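Fabric strip

A fabric strip is a length of cloth much longer than it is wide, cut or torn from a larger piece and then kept for a purpose that is seldom recorded. It occurs in homes, schools and sewing rooms, usually at the bottom of something. Strips are used for binding, tying, patching, rug making and quilting, and for finding out whether the scissors are sharp, a question they answer at their own expense.

Terms

In the sewing trade a strip is distinguished from a ribbon, which has finished edges, and from a scrap, which has given up on having a shape. The rag workshops of Kedmont called any piece under 2 inches wide a "string" and charged the same for it. Bretum weavers used "tail" for both the strip and the apprentice sent to fetch it.

Cutting and tearing

Plain woven cotton can be torn along the grain after a small snip at the edge. The result is straight, fringed and loud. Knits don't tear this way and are cut, after which the long edges tend to curl inward until the strip resembles a cord. Strips cut on the bias, diagonally to the weave, stretch more than those cut straight and are preferred for going around curves. They are also preferred by anyone who enjoys measuring the same thing twice and getting two answers.

Marking is done with chalk or a washable pen. The second category includes a number of pens that were only believed to be washable.

Handling

A strip is commonly held at both ends and drawn out level over a table before it is measured, folded or rolled. Too little tension leaves a sag in the middle; too much adds length that the cloth takes back later, often once it has been sewn to something. The Barroso method, taught in home sewing classes, calls for laying the strip flat and smoothing it from the center outward. It works well on a cleared table and is therefore practiced mainly in classrooms.

Storage

Rolled strips keep better than folded ones, which hold their creases. The Mirlow rag rug, a braided oval in muted colors, takes up to 70 strips, and its makers traditionally store them by shade in jars. Gray is always the fullest jar. An 18-inch strip is considered the shortest worth braiding. Anything less is put in a separate bag for stuffing cushions, where it joins the contents of the previous bag.

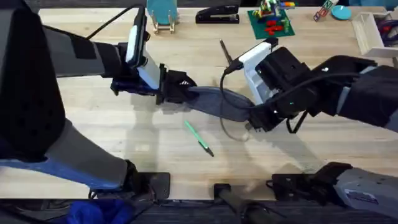
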